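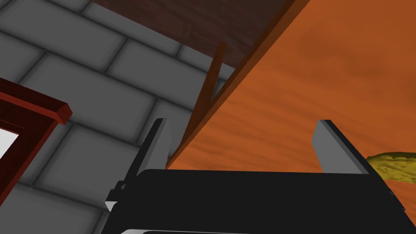
Attic room, Urnthorpe (render)

Posted in: Home & Interiors > Attics, Lofts & Odd Rooms

**oanh_k**
OK, attic people, I need you! We're finally getting to the top floor at Urnthorpe and I am so excited I've been sleeping badly. It's a narrow room under the roof with sea out the end of it, and I want it to be the reading room. One good chair, a lamp, low shelves down both sides, and that's it.

What I can't settle is what to put on the slopes. My husband says leave them bare. I have a box of framed prints from my aunt (mostly landscapes, some quite big) and I've wanted them up since I was a kid. Has anyone hung heavy frames on a wall that leans in? How did you do it, and did you still like it a year later?

Also curious what people do for light up there in the evening. No ceiling fixture, and I don't want one.

**GDahlgren**
Welcome to the club! Mine has been up there nine years and it's still my favorite room in the house. I'd hang them. Use two fixings at the top and two at the bottom so the frame lies flat to the slope. If you only hang from the top it swings out and you'll hit it with your head every single time you stand up. Ask me how I know.

Swap the glass for acrylic too. Much lighter.

**tung.h**
Going to be the grump and side with the husband. Big pictures on a slope make a small room smaller. You lie in the chair and there's a mountain coming down on you. We had three up, took them down after one winter, and it felt like somebody had raised the roof. Put the prints on the stairs, where people stop and look at them anyway.

**GDahlgren**
Depends on the pitch, surely? Mine is steep, it's nearly a wall. I'd agree with you on a shallow one.

**tung.h**
Ours is shallow, so fair enough. Still wouldn't do it.

**loc_giap**
Oanh, what's the pitch? And what is the wall made of? Everybody is giving advice on hanging and we don't know what she's screwing into, lol. Drywall over rafters is easy, find the rafter. Tile is another story. Drill slow, no hammer setting until you're through the face, and a bit of masking tape so the tip doesn't skate.

**oanh_k**
Big tiles, gray, walls and slopes both. I know, I know, it's a lot of gray, but I love it. I don't have the pitch, I'll get a level up there tonight. Here's the view down toward the window with one of the landscapes on the left so you can judge for yourselves. 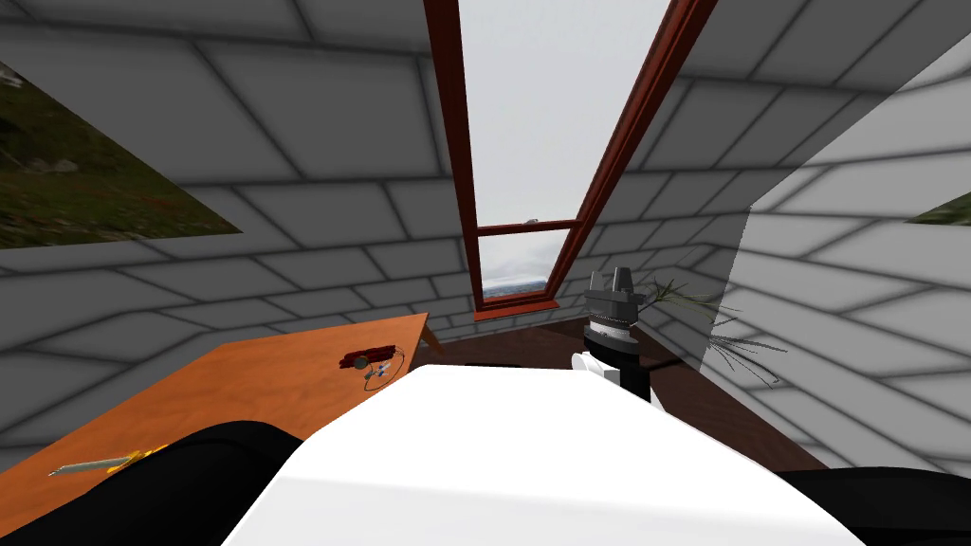

Image credit: Oanh Khúc

**Tam_Hoang**
Oh that WINDOW. I don't care what you do with the rest. With the sea right there I'd point the chair straight at it and never finish a book again.

The red-brown wood is gorgeous against the gray, please don't let anyone talk you into painting it white.

**loc_giap**
Thanks, that helps a lot. I'd put anything heavy into the grout lines if they're wide enough for your plug. Filling a hole in grout is a ten minute job. Filling a hole in a tile, you'll see it forever. The downside is the joints decide where your pictures go, so lay it all out on paper first.

**tung.h**
I'll give you that one picture. One is good! It's the box of them I'm worried about. Whatever goes up has to compete with the window and it's going to lose.

**Tam_Hoang**
Disagree, sort of. Green is exactly what's missing in a gray room on a gray day. I'd do one large one each side and leave it there.

**GDahlgren**
Seconding Tam. And on evening light: floor lamps and nothing else. I have two little ones tucked behind the shelves so they wash up the slope, and a proper reading lamp by the chair. Warm bulbs. Cold ones on gray look like a parking garage. Shelves at 40 inches, by the way, any taller and the books at the back get wedged under the slope.

**oanh_k**
Noting all of this down. Pitch is 30 degrees off vertical, just measured it, so steep! Gøran, which lamps do you have behind the shelves?

**GDahlgren**
Riltell clip lamps, the small ones. They've been solid for me. Make sure there's air behind them and use LED only, I wouldn't want anything hot back there next to paper.

**loc_giap**
30 off vertical is great, that's practically a wall. Four fixings like Gøran said. Don't use adhesive strips no matter what the packet claims. My sister trusted them with a print over the bed and it came down in March at four in the morning.

**tung.h**
Did anyone think about sun? If that window gets afternoon light, your aunt's prints will fade, acrylic or no acrylic. There's UV-filtering acrylic, costs more, worth it for anything you care about. We were quoted $272 for two big sheets at Đoàn, cut to size.

**Tam_Hoang**
$272!! You could get a nice rug for that.

**tung.h**
You can replace a rug.

**oanh_k**
OK that one got me, I'm going to price the UV stuff. Total budget for the room is $1000 and the chair has already eaten a scary amount of it (secondhand Ukurico, green wool, I regret nothing).

So the plan is one large landscape each side, floor lamps, low shelves, and the rest of the prints on the stairs. Husband has agreed to two pictures. He wants it in writing, so hi, here it is in writing.

Next question, and I bet this one starts a fight: curtain or no curtain on a slanted window?

**GDahlgren**
None!

**loc_giap**
Roller blind in side channels. A curtain will just hang straight down into the room.

**tung.h**
Blind. And finally something Lộc and I agree on.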